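Balde com espremedor Drosum: cinco meses de uso

Comprei o balde Drosum em novembro, na Zestero, depois de o anterior rachar junto à pega. Era um balde simples, daqueles com um cone de plástico encaixado no topo, e tinha servido bem durante uns anos. Quando foi preciso trocar, resolvi gastar um pouco mais e experimentar um modelo com espremedor de pedal. A casa tem dois pisos, mosaico na cozinha e nas casas de banho, soalho flutuante no resto, e há um cão. Lava-se muito chão.

Escrevo esta análise em abril de 2020, numa altura em que se está mais em casa do que é costume e em que o balde trabalha quase todos os dias. Antes disso usava-o duas vezes por semana.

O que vem na caixa

O balde, o mecanismo do espremedor já montado, o cesto onde entra a esfregona, um cabo em três secções e uma cabeça de microfibra. As instruções são uma folha dobrada, com desenhos e quase sem texto. A montagem do cabo faz-se em dois minutos: as secções enroscam umas nas outras e a cabeça prende por encaixe, com um clique. Convém apertar bem a união do meio, que é a que costuma afrouxar.

O cabo montado tem um comprimento razoável para quem tem estatura média. Uma pessoa alta vai achá-lo curto, e não há secção adicional à venda, pelo menos na loja onde comprei. O diâmetro é mais fino do que o dos cabos de madeira a que estava habituado, e nas primeiras semanas cansou-me a mão.

O balde

É de plástico grosso, com paredes que não cedem quando está cheio. O antigo abaulava de lado assim que se passava de metade. A pega é de metal com uma manga plástica ao centro, e fica na vertical sozinha, o que ajuda a pegar nele sem meter os dedos na água. Tem um bico para despejar num dos cantos, com bom desenho: a água sai em fio, sem escorrer pela parede exterior. Despejo-o na sanita e não molho o chão à volta.

Por dentro há uma marca de nível máximo e outra de mínimo. A de máximo é para respeitar. Com água acima desse traço, o cesto salpica quando se carrega no pedal, e os salpicos vão parar às calças.

Não tem rodas. Há um modelo da mesma marca com quatro rodízios, mais caro, e hesitei entre os dois. Para quem sobe e desce escadas com o balde, as rodas servem de pouco e acrescentam peso. Para quem vive num apartamento comprido talvez compensem.

O espremedor

É a peça que justifica o preço. Carrega-se no pedal com o pé, o cesto gira e a cabeça larga a água. Quatro ou cinco pisadelas deixam-na pronta para o soalho flutuante, só com humidade. Com duas fica boa para mosaico. O controlo é a grande vantagem em relação ao cone, onde o resultado dependia da força do braço e da paciência.

O mecanismo é silencioso nas primeiras semanas. Ao terceiro mês começou a chiar no regresso do pedal. Passei o eixo por água limpa, sequei-o e pus uma gota de óleo de silicone, e o ruído desapareceu. Voltou entretanto, mais fraco, e repeti o tratamento. O folheto não diz nada sobre lubrificação, e devia dizer.

Outro pormenor: o cesto prende pelos cabelos. Quem tem cão ou alguém em casa com cabelo comprido vai encontrar um novelo à volta do eixo ao fim de poucas lavagens. O cesto sai com um quarto de volta para a esquerda, limpa-se e volta a entrar. Nas primeiras vezes custa a acertar com o encaixe.

A cabeça e as recargas
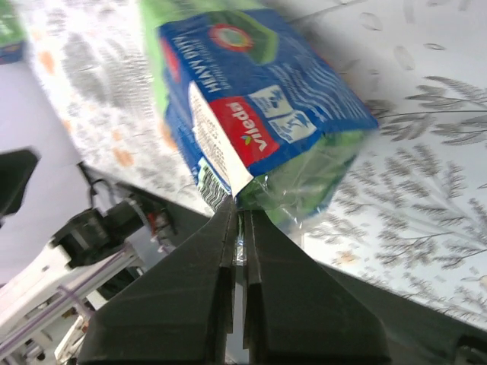
A cabeça que vem de origem é a parte fraca do conjunto. As fibras são finas, apanham bem o pó e o pelo, mas na cozinha, com gordura junto ao fogão, arrastam a sujidade de um lado para o outro. Para essa zona continuo a depender de material à parte, e o que tenho no armário é quase todo Vileda, como essa embalagem azul e verde com «HEAVY DUTY» em letras brancas. Quanto às recargas da Drosum, comprei um par em janeiro e são iguais à original, com o mesmo tipo de fibra e a mesma costura ao centro. Lavam-se na máquina a 50 graus, sem amaciador. Depois de muitas lavagens perdem volume e as pontas começam a enrolar, e a partir daí já não absorvem como antes.

A compatibilidade com outras marcas é limitada. O encaixe é triangular e, à primeira vista, parece igual ao de vários modelos do supermercado, mas o da Drosum tem um rebordo ligeiramente mais alto. Experimentei uma recarga Trovby, mais barata. Entrava, fazia o clique e soltava-se a meio do corredor. Também experimentei uma da Grønli, de algodão, que segura melhor, embora fique tão pesada com a água que o pedal custa a arrancar. Voltei às originais.

No chão

No mosaico da cozinha o resultado é bom. A cabeça chega aos cantos porque é flexível, passa por baixo do frigorífico sem ser preciso dobrar o cabo e limpa as juntas razoavelmente, desde que não estejam muito escuras. Juntas escuras precisam de escova e de outro produto, e aí o balde não ajuda nem atrapalha.

No soalho flutuante era onde eu tinha mais receio. O fabricante do soalho avisa que a água parada levanta as arestas das tábuas, e com o balde antigo havia sempre uma zona que ficava a brilhar durante um quarto de hora. Com este, bem espremida a cabeça, o chão seca em poucos minutos, mesmo com a janela fechada. Não notei arestas levantadas nem manchas novas.

Nas escadas é menos prático. O balde precisa de uma superfície plana e larga para se poder carregar no pedal sem ele fugir. Fica no patamar e eu faço o caminho para cima e para baixo, o que quebra o ritmo. Os pés de borracha da base agarram bem no mosaico seco. No mosaico molhado, o balde desliza um palmo a cada pisadela, e habituei-me a encostar-lhe o outro pé.

Uso água morna e muito pouco detergente. Quem põe detergente a mais fica com espuma no cesto e o chão pegajoso, e isso acontece com qualquer balde.

Arrumação e limpeza

Ocupa mais espaço do que um balde comum. O pedal sai para a frente e não recolhe por completo, de modo que no armário da lavandaria tive de mudar a tábua de engomar de sítio. O cabo desmonta-se, mas dá tanto trabalho que o deixo inteiro, pendurado num gancho.

No fim de cada utilização passo o balde por água, viro-o ao contrário e deixo escorrer. A zona por baixo do mecanismo guarda sempre um resto de água, e se ficar lá uns dias ganha cheiro. Uma vez por mês deito um pouco de vinagre, espero e enxaguo. A cabeça seca ao ar, fora do balde. Deixá-la dentro do cesto é a maneira mais rápida de a estragar.

Preço e assistência

Não é um balde barato, e as recargas pesam na conta ao fim do ano. Na página da Zestero o conjunto tem 1.065 avaliações, e li bastantes antes de comprar. As queixas repetem-se: o pedal que parte e o cabo que abana. O pedal do meu está inteiro. O cabo abana um pouco, e reaperto-o de vez em quando.

A garantia cobre o mecanismo e deixa de fora a cabeça e o cabo. Escrevi à marca a perguntar pelo chiar do pedal e responderam passados quatro dias, com um texto genérico que mandava não exceder o nível de água. Perguntei também se vendiam o cesto em separado. Não vendem.

A favor: espremedor eficaz e fácil de dosear, balde robusto, bico de despejo bem feito, secagem rápida no soalho.

Contra: recargas caras e sem alternativa fiável, cabo curto para pessoas altas, pedal que pede lubrificação, volume no armário.

Quem tem soalho flutuante ou madeira tira bom partido dele. Numa casa só com mosaico, um balde de cone e uma boa esfregona fazem o mesmo por muito menos dinheiro. Dou-lhe quatro estrelas em cinco, e a que falta é pelas recargas.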